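Cable coiling

From Lodus, the open household and workshop encyclopedia

Cable coiling is the practice of gathering a cord, wire or cable into loops so that it can be stored, carried or packed. It is done with many kinds of cable, from thin charging cords to heavy extension leads. The result is called a coil, and when it is small and not very regular it is also called a bundle. Coiling is different from winding, in which the cable is turned on a drum, reel or card that stays inside it.

Contents
1 Purpose
2 Terms
3 Methods
4 Fastening
5 Coils of small cables
6 Packing in boxes
7 See also

Purpose

A cable left at its full length takes much room and easily makes knots with other cables. When it is coiled, the length is brought together in one place and both ends can be found. In homes, coiling is mostly done before a cable goes in a drawer or a box. In workshops and on stages it is done every day, and there the manner of coiling is usually taught to new workers.

A second purpose is protection. The wires inside a cable are made of thin strands, and these can break when the cable is bent sharply many times in the same place. The weakest place is commonly where the cable enters the plug. A coil with round loops gives the cable a gentle bend along the whole length, and the part near the plug can stay almost straight.

Terms

The following words are used in this article and in most guides on the subject.

Loop: one full turn of the cable.
Tail: the free part at the end of the coil, with or without a plug.
Memory: the tendency of a cable to return to the shape in which it was kept for a long time. Cables with a stiff jacket have more memory than soft ones.
Twist: the turning of a cable around its own length. Each loop made in the same direction adds one twist, unless the hand rolls the cable to take it out.
Kink: a sharp bend that stays in the cable.
Flat tangle: a small coil whose loops cross each other and lie in one layer. The word is a little unfair, for many such coils open without difficulty.

Methods

Simple coil. All loops are laid in the same direction. One hand holds the coil and the other brings the cable to it. With every loop the cable is rolled slightly between thumb and finger, so the loop falls flat. If it is not rolled, the loops turn into the form of the number eight and do not stay together.

Over-under coil. Loops are laid alternately, one in the normal way and the next one turned under. The twist of one loop is cancelled by the next. A cable coiled in this way can be thrown out or pulled out straight. It must be opened from the correct end, and the tail must not pass through the middle of the coil, otherwise a row of knots appears. Sound and light technicians prefer this method for long cables.

Figure eight. The cable is laid on the floor or on a table in the form of an eight. It needs more space than other methods, but it works well for very long and stiff cables, which are hard to hold in one hand.

Elbow wrap. The cable is wound between the hand and the elbow. It is fast and very common in homes. Guides generally advise against it, for it puts a twist in every turn and pulls the cable tight around the arm. In the booklet "Cords in Order", Joanne Dobson accepts it for cotton clotheslines and for nothing else.

Finger wrap. A thin cable is turned around two or more fingers and then slipped off. It gives a small, tight coil. The first loops should be left somewhat wide near the plug.

Fastening

A coil that is not fastened opens again when it is moved. Common fasteners are hook-and-loop straps, rubber bands, paper-covered wire ties and pieces of string. Rubber bands become dry with age and can stick to the jacket. Wire ties should not be pulled so hard that they leave a mark. Plastic zip ties hold well but must be cut, and it happens that the cable is cut together with the tie.

Some users fasten the coil with its own tail, which is passed around the loops two times and pushed through the center. This is acceptable for soft cables. For thin charging cords it is often the reason for a broken end.

Coils of small cables

Thin cables behave differently from thick ones. They are light, so their loops do not lie down by their own weight, and a loose coil changes its shape each time it is lifted. A plug end may come out from the loops and catch on another cable. 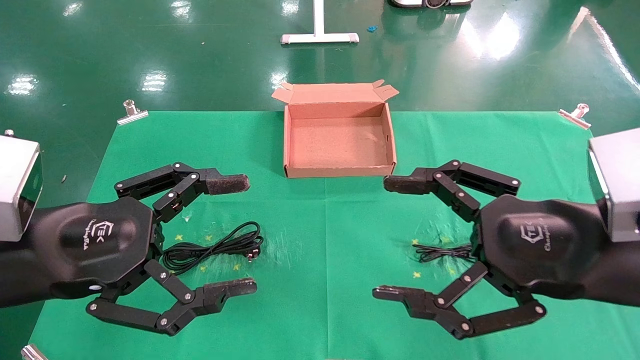

Two coiled black cables on a green cloth mat, the left one in loose loops, with an open cardboard box between them at the far side.

A soft surface such as cloth or felt is helpful when small cables are sorted, as the coils do not slide on it. A loose bundle is best picked up with the fingers around all of its loops; if only one loop is taken, the rest hangs down and the coil is lost. A tighter coil can be taken from any side.

Packing in boxes

Coils are laid flat in a box, with the plugs turned to the inside. Heavy coils go at the bottom. When several cables of one color are kept together, a paper label near the plug is useful, with the device or the length written on it. Shinji Furukawa, who sorted 464 cables for a school store room, recommended one layer of coils for each box and a sheet of paper between layers where this was not possible.

Cables that are not used for a long time should be kept dry and away from heaters.

See also

Cable tie
Cord reel
Drawer organizer
Knot
Rope coiling

This page was last edited on 25 March 2025.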